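Tarero Activity Table Working Group
Minutes of the Layout Review
Date: 08/07/2023
Place: Rendwood building, small meeting room
Present: two members for Tarero, two for Rendwood, one for Aasen
Duration: 85 minutes

1. Minutes of the last meeting
Accepted with one correction. In item 5, "base board" should read "white board" throughout. The parts list uses the second term and the minutes are to match it.

2. White board and green blocks
The group reviewed the assembly area of the Jindden table set. The white board stays flat on the dark tabletop. The dark green blocks are kept side by side and touching, in one row, before the red piece is brought to them. Tarero asked whether a gap between blocks should be allowed. Aasen replied that the drawing shows none and that a gap would change the overall width. No change was made to the drawing.

The second point was contrast. Dark green against white was accepted. Dark green against the tabletop was not tested, and the instruction sheet will say that blocks are to be set down on the board only.

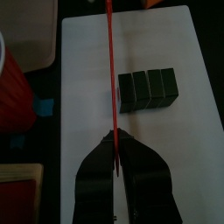
Rendwood objected that the sheet still lets the user choose where on the board the row goes, and asked for a printed start line. Aasen was against printing on the board, as the mark would have to survive cleaning. It was agreed to try a removable line first and to report the result at the next meeting.

Action: Rendwood to prepare one board with a removable start line.

3. Drawer unit and cup
The small wooden drawer unit with the red front remains in the set. The round wooden knob was discussed at some length. Tarero would like a larger knob. Rendwood stated that the current knob is a stock part and that a larger one would need a new hole size. Cost of the change for the first run was given as 1,187 dollars. The group did not approve the cost and kept the stock part.

The cup may stand next to the drawer unit. It was noted that the present sheet gives no place for the cup at all, and that two test groups had put it on top of the drawer unit, where it blocked nothing but was easily knocked off. A place will be added to the sheet.

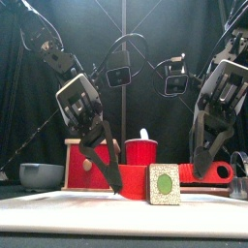

Fig. 2. Drawer unit with round knob, red cup to the right.

Action: Tarero to add the cup position to the layout sheet. Wording to be limited to one line.

4. Tape and small supplies
Tape on the parts list is blue. Aasen proposed moving it to the user-supplied list. Tarero disagreed, since color is used in the steps ("mark with blue tape") and other tape would make the text wrong. The tape stays on the parts list. Roll width is still missing from page 27 and has to be filled in before printing.

The group also looked at whether the supplies should have a tray of their own. Left open. The tray now in the set is meant for finished parts and the group did not want two uses for it.
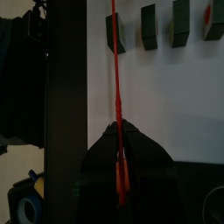 Fig. 3. Green blocks in a row and the red piece; blue tape at lower left.

Action: Aasen to supply the roll width.

5. Surroundings and lighting
Black curtains are accepted as the backdrop for the layout checks. Rendwood reported glare on the white board under the present light, mostly toward the far side. Options named were a lower light level, a matte board, or a different light angle. The matte board was set aside because of the order already placed for 2,000 boards in the current finish. The light angle will be tried first.

Household items not in use are to go in a row behind the board, with the board itself kept for the red piece and the blocks.

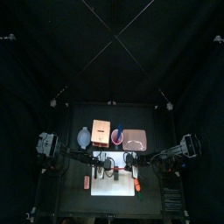

6. Open items carried forward
Removable start line (Rendwood).
Cup position on the layout sheet (Tarero).
Roll width for page 27 (Aasen).
Light angle (Rendwood).
Tray for small supplies, no owner yet.

7. Next meeting
To be set once the board with the removable line is ready. The print deadline for the layout sheet remains December.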